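Drirkevwood Coach and Walking Tours: Departures and Bookings Data
README

Version date: 2001-07-19
Prepared by: Remedios Rivera, Visitor Services Records, Sterkar Touring

Summary

This collection records guided day tours sold and operated in the Drirkevwood district over one October to October touring year. It covers coach excursions, harbour cruises and guided walks. The data are released for use by local councils, accommodation operators and students of tourism. Records were drawn from the booking ledgers of Sterkar Touring and of its partner, Atton Day Excursions.

Contents

The collection comprises 4 files in comma-separated form.

departures.csv: one row for each scheduled departure, 1,568 rows in all. Fields are tour code, date, pick-up point, scheduled start, vehicle or vessel type, and status (operated, combined or cancelled).

bookings.csv: one row for each booking party. Fields are party size, age band of the lead traveller, booking channel, and number of days booked ahead. Names, addresses and payment details have been removed.

stops.csv: the 326 stops used on any itinerary, with the locality, the usual length of visit and the type of attraction. Lookouts, museums, wineries and meal stops are coded separately.

codes.csv: the meaning of every tour, stop and status code.

Collection method

Drivers and guides completed a paper sheet at the close of each tour. Sheets were returned to the Fjeld Street depot and keyed by office staff, and each batch was then read back against the paper. Where a sheet was missing, the departure was matched to the ledger and the field "source" was set to L. Sheets completed by a guide carry the code G.
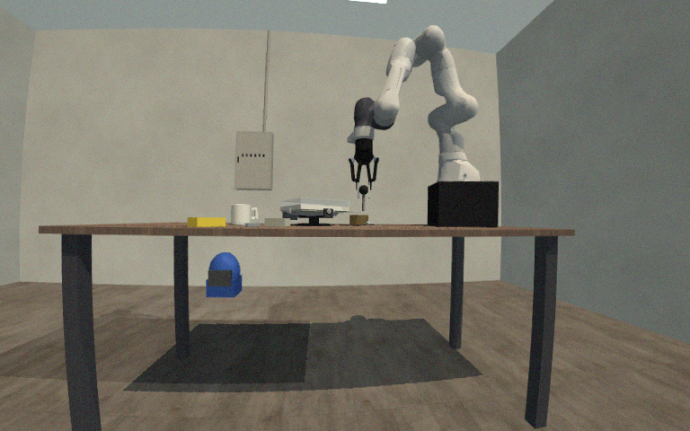 Combined departures require some care. When two small groups travelled on the same coach, both departures remain in the file, and the second carries the tour code of the first in the field "joined_to". Users who wish to study vehicle use should remove the second record before totalling. Users who wish to study demand should keep both.

Known limitations

Harbour cruises sold at the wharf on the day of travel were not entered in the ledger before the summer timetable. Party sizes for 758 bookings were written as "family" and have been left blank. No attempt was made to estimate them.

Start times are those advertised. Actual start times were recorded for guided walks only. The stop "Atton Lookout" was moved to a new car park during the year and appears under two codes, LK07 and LK07B.

Children under four travelled free on most tours and do not appear in party size.

Conditions of use

The data may be copied and analysed for non-commercial purposes, provided that Sterkar Touring is acknowledged. Fares are not included and will not be supplied on request. Operators seeking to republish itineraries in brochures or travel guides must apply in writing to the Records office.

Corrections

Errors should be reported to Remedios Rivera, quoting the file name, the tour code and the departure date. Accepted corrections will be listed in the next version of this README.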